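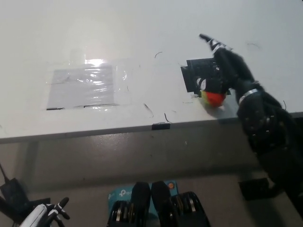
Plilex support wrote back that the featured verse "is showing correctly on our side," so I should try clearing the app cache and give it a day. Okay! Did that, gave it two, and the remix of "Clekside" is still listed as a solo track on my page with the guest rapper nowhere in sight.

Print this page | E-mail this page
Home Tickets Uploads Royalties Help

Ticket 682, still open
Updated May 13, 2026

So a recap for whoever picks this up next. I sent the single through Enent with the feature typed in the guest field (same as my last 5 releases, all fine). The original shows both of us. The remix shows only me, and the plays are split over two pages, with 1,956 of them sitting on a blank profile called Macedo, which was the working title of the song!

I looked at the upload form again last night and I think I see it. The remix form has a second artist box under the beat credits, and the title got pasted in there. My bad, probably. I fixed it and resubmitted, and now the form says "locked, in review" and won't let me touch the cover or the lyrics either.

Can somebody unlock it, or just move the plays over by hand? I don't want to pull the song and lose the playlist spots.

Comments

Same thing happened to my mixtape in December. Took 9 days after I resubmitted.

Ask them to merge the profiles, don't say "move plays." They send you to a different team.

Did the lyrics come back after the review? Mine didn't.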